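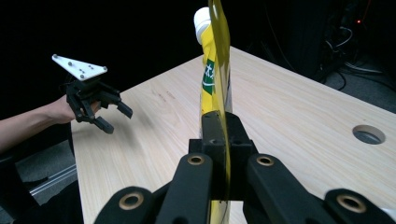

4.2 Does the spouted pouch belong in a category of its own?

The tidying literature has settled, rather quickly in our view, on treating the spouted drink or jelly pouch as a separate class of tabletop object. Margaritis's original scheme for the Jurkeveo household survey had bottles, cans, cartons, cups and "soft packs". The revised scheme split the last of these in two, and the split has been repeated ever since as though it had been tested. We could find no test of it. The revision note, dated November 27, 2020, gives one paragraph to the matter and refers the reader to a pilot whose coding sheets were not kept.

The argument for the split goes like this. A spouted pouch has a rigid part and a flexible part. People are said to recognise it by the rigid part, pick it up by the flexible part, and then hesitate over where to put it, as it is neither a bottle (recycling, or the fridge door) nor a wrapper (the bin). The hesitation is supposed to explain why pouches are left on the table longer than other things after a snack or a light meal.

We take the recognition claim first. The pouch in Figure 5 is a fair specimen of the type: bright yellow, with a green label band carrying white characters, partly legible as Japanese, and a ribbed white spout cap. It is easy enough to say what sort of thing it is. Whether the cap is doing the work is another question. The yellow would stand out on a pale wooden table with or without a spout, and the green band marks it as a product with something to say about itself. Participants in the Worness interviews were asked how they knew a pouch was a pouch, and most of their answers dealt with colour and shininess. Those answers were then coded under "closure", on the grounds that the cap had been mentioned somewhere in the same turn. We don't think that coding can stand.

The second claim, about handling, is better supported but proves less than its authors suppose. Adults clearing a kitchen table do tend to take a pouch by its sides. They also take a half-used bag of rice by its sides, and a packet of crackers, and a tea towel. If the grip were enough to make a category, all of these would have to go into it.

That leaves the hesitation. The strongest figures come from the Safavi material, which covers 58 households and 1,000 coded removals of food and drink items from a kitchen or dining table. Of these, 900 were usable by the original coders' own standard, and 200 of the usable removals involved a pouch of some kind. Babak Safavi was good enough to let us work from the coding sheets instead of the published tables, and we are grateful, though we read them differently than he does. The sheets have a column for "pause before placing" but no written rule for when a pause begins. One coder seems to have started at the moment the item left the table and the other when the person turned away from it. Both are defensible. Mixed together in the same column, they can't support a comparison between kinds of packaging.

There is also the matter of what else was going on. Pouches in the Safavi households turned up mostly at after-school snacks, when the table was being cleared in bits and pieces by whoever was nearest. Bottles turned up at dinner, when somebody had usually decided to do the dishes. A slow removal at four in the afternoon and a quick one at seven may tell us about the hour and very little about the packaging. The published analysis mentions meal type in a footnote and then leaves it out of the model.

4.3 The table surface

A smaller objection concerns the surface. Several papers in this group suggest that pouches are overlooked on busy or dark tabletops, and recommend a light, plain table for any study of clearing up. Ekidon went furthest and treated surface contrast as a fixed property of the room -- one score per kitchen, assigned before the first session.

Figure 6. Tabletop with a pale wood-grain surface. 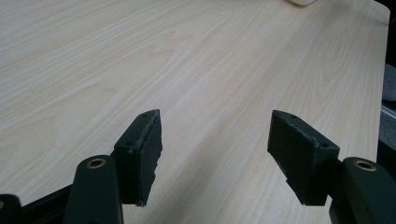

A single score of this sort assumes that a table looks the same to the person clearing it wherever they happen to stand, and at any hour. It doesn't. Anyone who has wiped down a pine table late in the day knows that crumbs invisible from one chair are obvious from the next. Grain matters as well. A straight, fine grain is commonly scored as "plain", but the rule in use was drawn up for laminate benches and says nothing about timber. We rescored a portion of the Ekidon kitchens from the written room notes and found several where we couldn't say with any confidence which score was meant.

None of this shows that surface has no effect. It may well have one, particularly for clear or pale packaging, and a bright yellow pouch is probably the wrong object to test it with. Our complaint is that the recommendation has been passed along from paper to paper as a finding when it began as a remark about one room.

For the remainder of this paper we therefore keep Margaritis's earlier and coarser category, soft packs, and record the presence of a spout as a feature that an item may or may not have. Surface is described in words for each session. We accept that this makes our tables harder to set beside those of the Jurkeveo group after the March revision, and where a direct comparison is wanted we give both codings -- the reader can find these in the supplementary sheets, along with the cases on which our two coders never did agree.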